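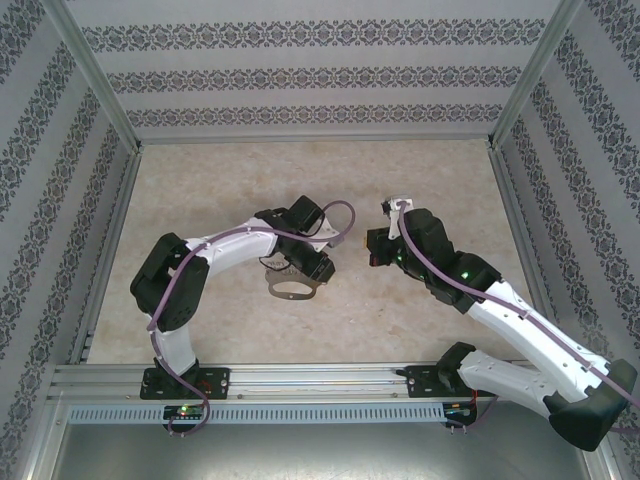
## Kwofie Border Wallpaper — Gray on Lilac

Kwofie is a paper-backed wallcovering with ornamental bands in dark gray on a pale gray-lilac ground. Scroll and floral medallions repeat along each band, with plain pale stripes in between. Most customers hang it with the bands running horizontally. It suits hallways, dining rooms and the wall behind a counter.

### Details

- Made by: Burnik
- Pattern number: 424
- Finish: matte, wipeable with a damp sponge
- Match: straight
- Paste: apply to the paper, soak 4 minutes
- Sold by the double roll, minimum order 2

### Hanging notes

Prime new drywall before you start. On older walls, fill dents and sand them flat, as the plain stripes will show any bump. Snap a level line at eye height and set the first dark band to it. If your ceiling is out of level, keep the band true and trim the difference at the top.

Corners take some care. Wrap the paper half an inch past the corner, then start the next strip on a fresh plumb line and match the medallions by eye.

### Price and ordering

$70 per double roll. Please order all your rolls together so they come from one batch — the lilac ground can vary slightly between print runs. Unopened rolls can be returned within a month. Cut samples are free from the Stirau showroom. Ask for Gudrun Hägglund or Kwabena Bawa at the trade desk.

The matching plain paper, Jeder, is out of stock until November.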